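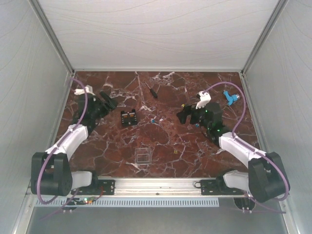 The red-brown marbled top, with the grey side walls and pale back wall.

Pivia Interiors
Table tops and wall finishes: minutes of meeting
Held 2019-05-21, upstairs meeting room

In the chair: Necati Başaran
Also present: two from the showroom, one from stores, one from purchasing. Apologies from the fitting team, who were on site at Dirnel.

1. Minutes of the last meeting
Agreed with one correction. Under item 4 the order from Falcão should have read 66 sheets. Stores had already worked to the right figure.

2. The marbled top
NB asked for views on the red-brown pattern before it goes into the new sample book. The showroom likes it. The white and pale grey veins are uneven, with thin branching lines in one place and thicker streaks in another, and the ground changes between darker and lighter maroon. Customers have said it looks less repeated than the cream pattern we carried before.

Purchasing had a concern about matching. With patches of two shades, a join between two pieces could show badly if a dark area meets a light one. Stores said this had happened on a counter last year and the customer asked for it to be done again. It was agreed that any job needing more than one piece will be laid out dry on the floor and looked at before cutting. The fitting team to be told.

The showroom asked whether small samples give a fair idea. On a hand-sized piece a customer may get nearly all maroon or nearly all vein. Agreed to cut larger ones for this pattern only, 300 mm square. They will not fit the present rack, so stores will clear the bottom shelf.

3. Name of the pattern
The supplier's name is a number and the showroom would like something easier to say. "Simon" has been in use in the office as a working name and two quotations have already gone out with it. NB did not object. To stand for now. The supplier's number must still appear on all order forms.

4. Edging
The narrow light metal strip along the far edge was discussed. Opinion was divided. One view was that it makes a clean line between the dark top and the pale wall. Another was that crumbs and dust collect against any strip and that people will complain in a kitchen. A plain edge in the same pattern would cost more. Purchasing to get a price for both and bring them to the next meeting. No metal edging to be offered as standard until then.

5. Walls
The grey for the sides and the paler back were both thought to go well with the red-brown. The faint curved lines were raised by the showroom, who asked if people would take them for marks and try to rub them off. NB said the lines are light enough that he would not worry, but that the sample book should mention them. Stores asked for the wall finish to be kept on the same page of the book as the top. Agreed.

6. Cleaning advice
The present sheet is written for plain tops and tells people to look for smears against the light. On a veined surface pale streaks of dried cleaner are easy to miss. The sheet will be changed to say soft cloth, warm water and a little washing-up liquid, then a dry cloth straight after. The line about vinegar is to come out. Showroom to redraft and pass to NB.

7. Stock and price
Stores reported 76 sheets of cream left. It was agreed to sell these at the reduced price and not reorder. Purchasing gave the present price for the red-brown as 357 a sheet before delivery. NB asked whether delivery could be shared with the next Falcão load. Purchasing to ask.

8. Dirnel
The fitting team sent word that the two counters are in and the side panels are still to do. The client has asked for one spare offcut of each finish. Stores to put these aside.

9. Any other business
The stores trolley has a bad wheel again. A new one is to be ordered.
The key to the sample cupboard should go back on its hook at the end of the day.

Next meeting: to be fixed once the edging prices are in.

Actions
Purchasing: edging prices, delivery question to Falcão, trolley wheel
Stores: large samples, bottom shelf, offcuts for Dirnel
Showroom: cleaning sheet, note on wall lines for the sample book
NB: tell fitting team about laying out before cutting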